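Bench notebook, January, a little after 4 in the afternoon

I have been meaning to write down what we did with the big tabletop before I forget the order of it, and Lowri has asked me twice, so I'm sitting down with the last of the coffee and doing it properly. The old top had given us eleven good years of glue drips and knife lines, and I was fond of it, but you couldn't slide a sheet of paper across it anymore without catching a corner. The new one is pale gray, smooth and matte, and I did argue for white! Mirsad held out for gray on account of the glare from the window side, and after a few days of cutting and folding on it I'll admit that my eyes are less tired by evening.

Wiping down: a barely damp cloth first, long strokes away from you, then a dry one straight after. Please don't use the scrubby side of the sponge, however tempting it is. I tried it on the offcut and it left a shiny patch the size of my thumb that I can still find with the lamp on.

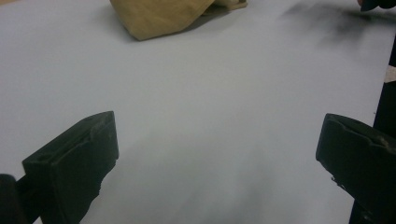

The other matter is where things live. Magdalini would like all the tape and rulers on the Jisier shelf by the door, and I think she's right, though I know I'll go on leaving my good ruler by the sink for a while yet. Glue pots stay on the side bench, on the tray. We have 87 folders left to score and fold for the Leka order (paper was cut last week, it's in the flat drawer under the kettle), and I'd like to do those before anybody starts anything with paint in it.

Tavion checked the level again this morning and packed the leg nearest the sink with a bit of card. Still a hair low, I think. A pencil rolls, slowly. Ask him about proper feet.

Comments (2)

Tavion Dunleavy: Feet are ordered. Leave the card in until then, please.

Despina Matić: Could we keep the offcut? I'd love it for my desk, shiny patch and all.

Recent entries
Scoring heavy card without cracking it
Jukton glue, second pot
Sorting the flat drawer
Notes on the window blinds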